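Trucos para grabar demostraciones en una cocina simulada

Me preguntáis mucho por los ejemplos que grabamos para Lureo, sobre todo los que empezáis a teleoperar desde casa, así que he juntado los trucos que uso a diario. Algunos los aprendí de Irina Sârbu y otros a base de tirar sesiones enteras a la papelera (148 episodios en diciembre, todavía me duele).

Antes de grabar nada, daos una vuelta por la habitación con los brazos recogidos. Yo dedico a esto lo que tarda en hacerse el café, y me ahorra sustos después. Mirad dónde acaba la encimera, por qué lado vais a llegar y qué muebles os van a estorbar al girar.

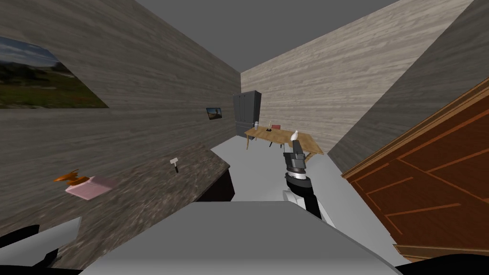
El truco que más me ha servido es decir la tarea en voz alta, con una frase corta, antes de mover el brazo. Si la frase me sale con tres «y luego», la parto en dos episodios. Y ojo con los nombres, que aquí es donde más discutimos Oana y yo: «coge la figura» no vale; «coge la figura blanca con forma de pájaro de la mesa» sí, porque en esa misma mesa hay también un botecito blanco y el modelo no os va a preguntar cuál. Lo mismo con la encimera – poned «la caja rosa» y a correr.

Más cosas que me funcionan:

Acercaos despacio en el último tramo. Podéis ir ligeros por el aire, pero al final bajad el ritmo, que si no el modelo aprende a llegar dando manotazos.

Variad el punto de partida. Yo cambio la base de sitio cada pocos intentos, aunque dé pereza. ¡Mucha pereza!

Guardad los intentos con corrección. Si os vais un poco de lado y lo arregláis con calma, ese episodio es oro. Los que acaban en choque, aparte y con su etiqueta.

No os fieis solo de la vista general. Para cerrar los dedos yo miro siempre la cámara de la muñeca, sobre todo con objetos largos que se van afinando: si entráis torcidos por la punta, se escapan.

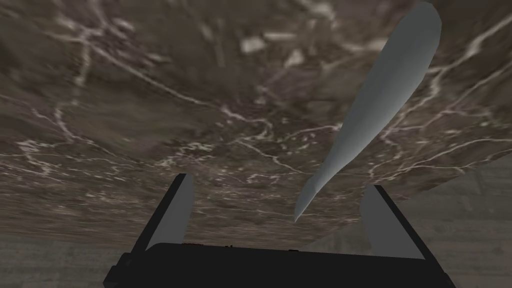

Pinza abierta, con la punta entre los dos dedos.

Con las piezas así, pruebo primero a avanzar hacia la parte ancha y cierro más arriba. Ruxandra cierra cerca de la punta y dice que le va bien, pero yo no tengo su pulso.

Y poned nombre a las carpetas el mismo día. Tenemos ya más de 1.717 episodios y los 28 que guardé como «prueba_buena» siguen sin revisar. Si alguien se anima, que me escriba y le paso el acceso.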